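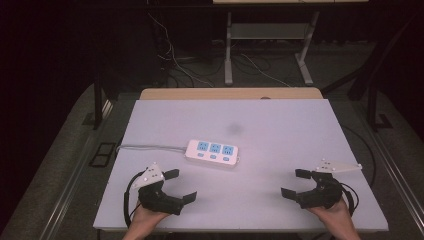

What should be settled before a department asks for quotations on a pair of hand-held grippers?

The task list, the table and the number of people who will use the equipment in a normal week. Prices can be compared once these three are written down, and very little of use can be compared before then.

Last updated: April 22, 2019

This guide sets out the steps to be followed by any section at the Tedstead site that wishes to buy hand-held grippers and the fittings that go with them. It replaces the notes kept in the old purchasing folder. Requests already approved under those notes need not be submitted again.

Step 1. Write the task list

List each task the operators will carry out, in one line each. "Press the switch on a power strip" is a suitable entry. "General handling" is not, and will be returned. Against each task, enter the widest and the narrowest part that the jaws must hold or touch. Small switches and buttons should be entered separately from the item they belong to, as they often decide the shape of the fingertip.

Tasks which need both hands should be marked with the letter B. If any task carries this mark, the request must be for a matched pair. Two single units bought in different years have caused difficulty in the past, and the Gollitz section had to replace one of theirs early.

Step 2. Measure the working area

Measure the table top, its height from the floor and the clear space on each side. Record where the nearest wall sockets are and the path that cables will take from the table to them. Where grippers are wired, each one brings its own cable, which must be able to follow the hand without pulling across the work. Allow enough length for the operator to reach the far edge of the table with either hand.

Cable covers, clips and extension leads are charged to the same budget line as the grippers. They are the items most often left out of a first request.

A plain, pale table top is preferred. If the existing table is to be kept, state this on the form and do not ask for a new one as a reserve item.

Step 3. Decide on marker plates

Where the position of the grippers is to be followed by camera, each will need a marker plate. Ask the supplier whether plates are included, whether they can be bought singly and how they are fixed. Order one spare plate for each gripper. A plate that has been scratched or bent should be taken out of use, and waiting for a replacement will stop the whole station.

Step 4. Prepare the budget

Enter costs under the following headings:

Grippers, including delivery
Marker plates and spares
Replacement fingertips
Cables, clips and covers
Practice items
Operator training
Repairs after the warranty ends

The heading for practice items has a fixed limit of 300 pounds per station. It covers ordinary objects bought for operators to work on, such as power strips, boxes and kitchen goods. Receipts are required for all of them. Electrical practice items must be tested by the site electrician in the same way as office equipment, whether or not they will be plugged in.

Repairs should be planned over a period of 12 months from the end of the warranty. Sections that expect to run more than one shift should ask the supplier for a price on a yearly service visit.

Step 5. Ask for quotations

At least 2 written quotations are needed. Send the same task list and the same table measurements to each supplier. Pawłowska and Gremivgate both hold our current terms and may be approached directly. Other suppliers must first be added to the register, and this should be allowed for in the timetable.

Each quotation should remain valid for 29 days or longer. Shorter offers have run out while forms were waiting for signature.

Step 6. Arrange a trial

Before the order is placed, ask for a loan pair and have at least one regular operator try every task on the list at the table where the work will be done. Note any task that could not be completed, any strain in the wrist and any place where a cable caught on the table or its frame. Attach the notes to the form. A demonstration at the supplier's premises does not count as a trial.

Step 7. Submit the form

Completed forms go to Grażyna Laskowska in the equipment office, with the quotations and trial notes attached. Requests for the next budget year must arrive by the end of September. Late requests are held over unless they concern a repair.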